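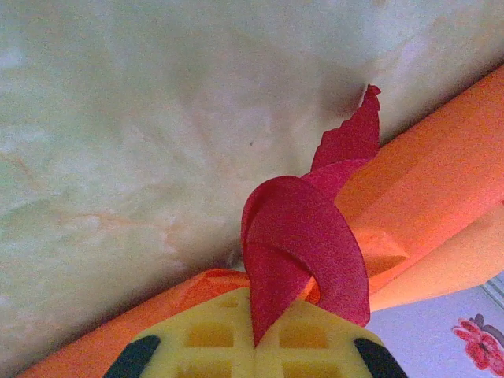
Ernő Balogh wrote on 05/11/2019:

> Can someone tell me what is happening with the Makari Road food store
> over the winter? We were told in March that the Pandey collection
> would carry on as before, but the last two weeks the crates came with
> hardly any fresh veg, and I had families asking me why. I would also
> like to know if the school parcels are still going out.

Ernő, thanks for this. I should have written to the list sooner. Answers below as far as I have them.

The Pandey collection is still running. What has changed is the time. Their depot now closes its loading bay at four, and our van was getting there after the fresh stock had gone back inside. From next week we leave at two. I can do most of the runs but not all, so another driver would help.

School parcels are going out as normal. We packed 388 last month, against 207 in the same month last year, and the shelves show it. Tinned fish and long-life milk are the two things we run out of first. Pasta we have plenty of – please don't buy more for now.

On money, Citar have agreed to pay 4000 pounds towards the second cold room. It can only be spent on the building work and the unit itself, so it does not help with food. We are still 1007 pounds short on the electrics. Plullness have quoted for the job and will hold the price until the end of the year.

What I need from people on this list:

1. Drivers for the two o'clock run. You need a clean licence and to be happy lifting crates. The van is insured for anyone over 25.

2. Crates back, please. A lot of the green ones have gone out to the church hall and the clinic and not come home. Leave them by the side door at any time, stacked and empty.
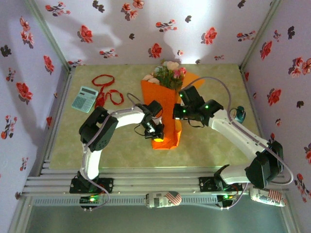 3. Dates on tins. If you are sorting, anything with less than a month left goes on the front table for same-day use, and does not go into a parcel.

4. Allergy sheets. The new ones are in the drawer under the scales. Bin the old yellow ones.

Ernő, if your families are short before the next delivery, ring the store and we will make up a box from what we have. There are carrots and onions in today.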